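# Soltness Separation Question

The **Soltness Separation Question** was a dispute over whether the district of Soltness should leave the county of Oturby and form a council of its own.

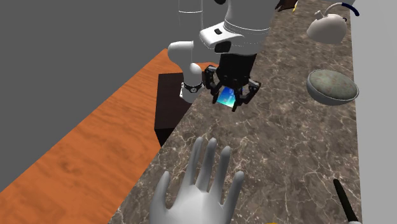 ## Background

Soltness was joined to Oturby when the smaller rural boards were abolished. It kept its own rating list and a harbour fund, but lost control of roads and schools. Calls for separation grew after the county moved the district's planning office to Fothergill, 30 miles inland.

## The Separation Bill

A bill to create the new council was sent to the Oturby Assembly for its opinion. Under the county's founding act the Assembly could debate the bill and propose changes – it could not block it. Members from the southern wards, led by Hammad Ansari, argued that the bill should be returned without debate. Eamon Ó Flaithearta, who sat for Soltness Harbour, held that a refusal to debate would count as consent.

The Assembly voted on 23rd June. A motion to return the bill was lost by 14 votes to 13, and the bill went forward with no changes attached.

## Local poll

A poll of Soltness electors was held in December. Separation was approved with a majority of 3,594. The two inland parishes voted against, and were later allowed to remain in Oturby under a boundary order.

## Division of assets

The harbour fund passed to the new council in full. Pension costs were split by population. The Zunora reservoir, which supplies both areas, was placed under a joint board with equal membership. Its chair alternates between the two councils each year, and a tied vote is settled by an outside arbiter.

## See also

- Oturby Assembly
- Zunora Joint Water Board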